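# Fathima Pathirana wants you to use your good bowls
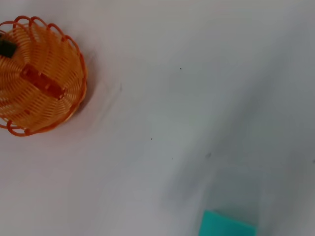

*An orange basket with a looped rim.*

I got to Luldale a bit before four, and Fathima Pathirana already had the kettle on. She has run Brereo, her secondhand housewares shop, for 16 years, and she talks about serving dishes the way my uncle talks about baseball.

"People come in with a box from their grandmother's house and they apologize for it," she told me. "I say, stop, let me look first!"

She started with one shelf in a friend's dress shop. Rent was 30 dollars a week, and some weeks she didn't make it. I asked what sold back then. "Casserole dishes. Always casserole dishes. I couldn't sell a teapot to save my life."

These days it's the opposite — teapots go fast, especially in July, when the summer visitors are in town. She won't touch electric mixers anymore (she had a bad run of them, and I got the whole story, cords and all).

Her own kitchen is full of things she meant to sell. Candy dishes, cake stands, a soup pot she calls Kano after the cousin who gave it to her. "My daughter says I have more than 900 pieces. She's never counted. I've never counted. Let's leave it there."

So what does she tell customers who are saving the nice stuff for company? She laughed and topped off my tea.

"I tell them I had eggs out of a crystal bowl this morning. They were fine eggs."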